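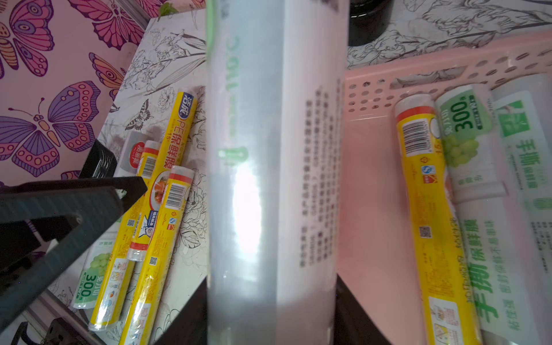 A roll of cling film in a printed sleeve, beside a butterfly-patterned panel.

Travel News | Food Trips

Last updated: 3 August 2021

Pichon adds market-to-table walks in Mestholm

MESTHOLM – Pichon, the small-group travel company, will start a new series of food walks in Mestholm this August. The walks run for four hours, start at the old harbor market and end with a shared lunch at Harero, a family restaurant on the north side of the canal.

The market hall opened in 1892 and still has a fish section, two bakeries and a long row of noodle and dumpling counters along the east wall. Guests will stop at five of them. Portions are kept small so that people still have room for lunch, and the guide will order at each counter for anyone who would like help.

"Most visitors get off the ferry, take a picture of the hall and walk on to the castle," said Léonie Vidal, who runs the city program at Pichon. "I did the same on my first trip. The second time I sat down at a counter and stayed until they closed."

Each walk takes up to eight guests. Vegetarian versions of all stops are available if requested at booking. The route is flat, apart from one short flight of steps at the canal bridge, and a ramp is open on the opposite side.
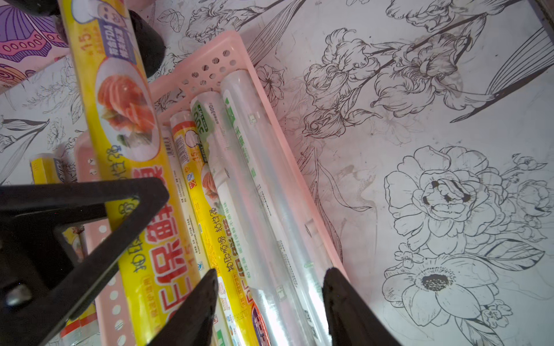

Cling-film rolls and a long yellow box marked 保鲜膜, Chinese for cling film.

The lunch menu at Harero changes with the season. In August it will include steamed clams, cold sesame noodles and a plum cake that the restaurant has served since 2000. Tea is included. Beer and wine are charged separately.

Guests who want to stay overnight can add a room at the Badura, a guesthouse 200 meters from the market. Rooms on the courtyard side are quieter, and breakfast is served from 7 a.m. Luggage can be left at the front desk before the walk begins.

Walks leave at 9:30 a.m. from the clock at the main entrance of the hall. Places can be reserved through the Pichon booking office or at the Badura front desk. The booking code for the series is 2411. Changes are free up to two days before the walk.

Press contact: Léonie Vidal, Pichon, Mestholm office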